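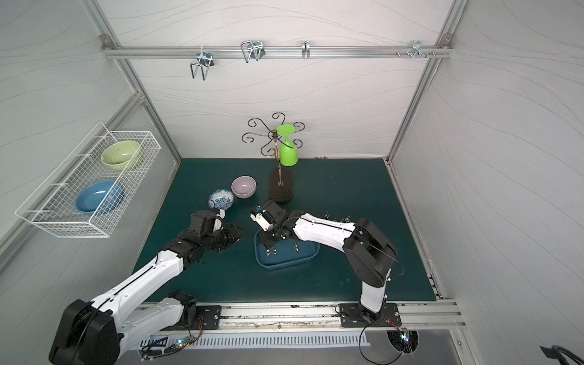 Hi Clive,

Quick update on the Claden dish corner before you close the books for the year (Dec 14, 2021, and I'm only a little behind!). You've covered $200 so far and I've spent most of it, so I figured you'd want to hear where it went.

The wall basket is up, the white wire one, and I love it. It has an upper part and a lower part, so the lime-green bowl can sit in back and the light blue one leans in front, and both stay off the table. The cup stand was my splurge at $65. It's the one with the curly black arms and the brass-colored stem, and Eyerusalem thinks it's way too fancy for plastic cups. Maybe so, but the green one hangs upside down from it just fine.

The rail with the hooks took longer than I told you in November. Tekle and I put it up, took it down, and put it up again a bit higher (he was right, I was wrong). I still haven't decided what goes on the bracket with the short pegs. Ideas welcome.

What's left: the blue flowered bowl and the lilac one don't have a home yet, so they live on the table next to the stand. I'd like 2 more baskets like the first. Slamet found some in Plurnville and is checking whether they'll hold the heavier bowls. There's also a little pile of odds and ends behind the stand that I keep meaning to sort.

Could you let me know by the end of the month if the second $200 is still on? Abenezer has the receipts and can send them over whenever you like.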